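9/4/26

Gripper day at Grasstead. Narendra wanted the two-finger pair tried on the steamer before we order more from Vanari. Lid first, held by its white handle.

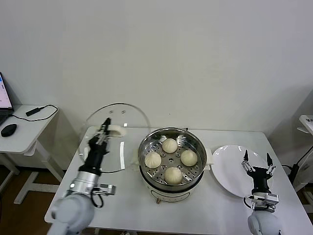
1 min read

Buns next, basket to plate. I wrote down finger opening and wrist angle for each grasp.

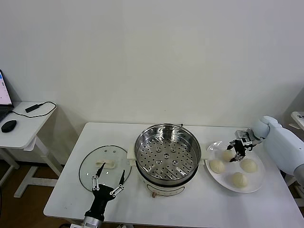
Pallavi thinks the tips are too pointed for dough. I'd like softer pads.

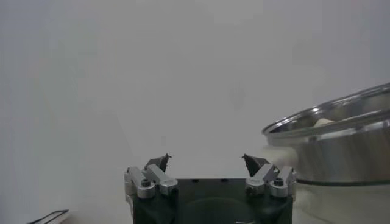
Went through the wrist camera settings with Reinhold. He wants exposure locked. Budget is 3,000, so 2 pairs at most.
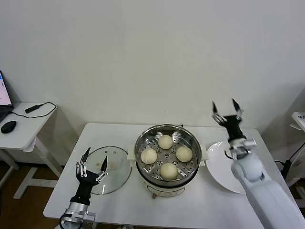

Four buns in the tray, lid on the table.

Ask Bhupendra about pads tomorrow.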